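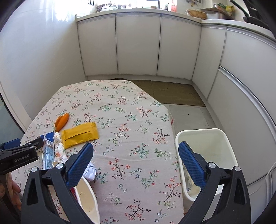

Zur Pflege bedruckter Tischwäsche im privaten Haushalt
Veröffentlicht am 17. Februar 2020 von Eun-ji Kwak

Im Januar erreichten mich mehrere Zuschriften zu meinem Beitrag über das Stärken von Leinen. Gefragt wurde vor allem, ob sich die dortigen Hinweise auf bedruckte Baumwolle übertragen lassen. Dies ist nur eingeschränkt der Fall.

Bedruckte Decken sind vor der ersten Verwendung gesondert zu waschen, und zwar auf links gewendet und ohne Zusatz von Bleichmitteln. Rottöne geben erfahrungsgemäß am längsten Farbe ab. Auf Stärke sollte bei dichten Mustern verzichtet werden, da sich auf dunklen Partien ein grauer Belag bilden kann. Gebügelt wird von der Rückseite, solange das Gewebe noch leicht feucht ist.

Fettflecken sind vor der Wäsche mit Gallseife zu behandeln. Bei Rotwein empfiehlt sich kaltes Wasser; vom verbreiteten Bestreuen mit Salz rate ich bei Drucken ab.

Die Aufbewahrung erfolgt gerollt, auf einer Papphülse von mindestens 100 Zentimetern Länge. Meine eigenen Decken, darunter 2 aus dem Nachlass meiner Tante in Nanstead, liegen auf diese Weise seit Jahren ohne scharfe Bruchkanten im Schrank.

Zuschriften zu Wachstuch beantworte ich in einem eigenen Beitrag.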